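We use cookies to remember your settings and count visits. By staying on this site you accept our cookie policy. Accept | Manage settings

Call for participants: home snacking diary study

Jiltix is looking for adults in the Drornley area to keep a written record of what they eat between meals. The study is about how people shop for, store and serve small snacks at home, and how much of what they buy ends up in the trash. It is paid. You do not need to follow a diet or change the way you eat, and we would prefer that you didn't.

The diary runs for 21 days. Each evening you fill in one page, on paper or online, listing what you snacked on, what time it was and what you threw out. Most people need a few minutes. There is one visit to our office on Nkuna Street before you start and one phone call at the end.

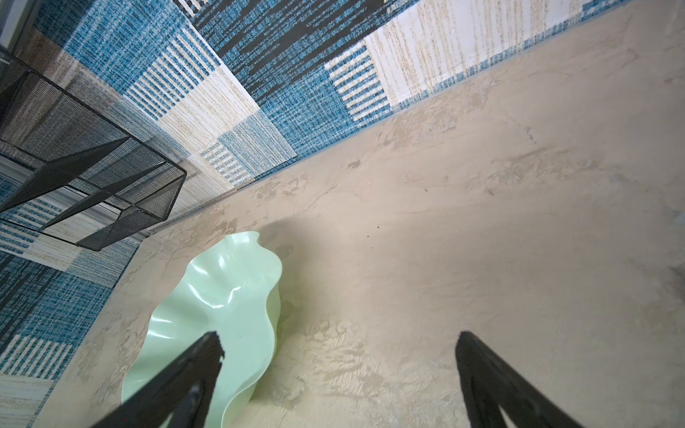 At the office visit we go over the diary page, show you how to estimate a portion without a scale, and take your signature on the consent form. Allow an hour. Parking is free behind the building, and the entrance on that side has no steps.

Who can take part:

You are 22 or older.
You buy at least half of the food for your household.
You can read and write in English or Spanish.
You will be at home for most of the study period. A night or two away is fine.

We can't accept people who work in food retail, or anyone who took part in our June study on packed lunches. Only one person per household, please.

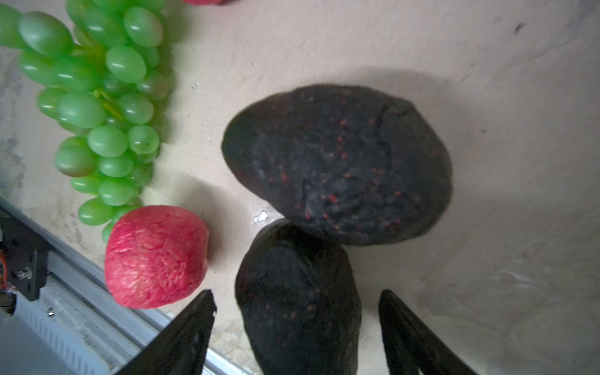
Payment is $211, sent by check or bank transfer after the closing phone call. If you stop early you are paid for the days you completed. Grocery receipts are optional. If you do send them, black out your card number first.

Diaries are stored under a number and your name is kept in a separate file. Prodora handles the data entry and does not receive names or addresses. We delete contact details once payments have cleared.

To apply, write to Shiela Javier, Participant Desk, Jiltix, 2000 Nkuna Street, Drornley. Give your name, age, a daytime phone number and the number of people in your household. Applications must reach us by Nov 22, 2024. We reply to everyone, including those we can't place.

Comments (3)

marlow_k
Does a roommate count as household? We buy food separately and have our own shelves.

Jiltix Participant Desk
If you shop separately you can both apply. Mention it in your letter.

tess in drornley
Did the lunch one in June. Check came in two weeks, no problems. Too bad I can't do this one too.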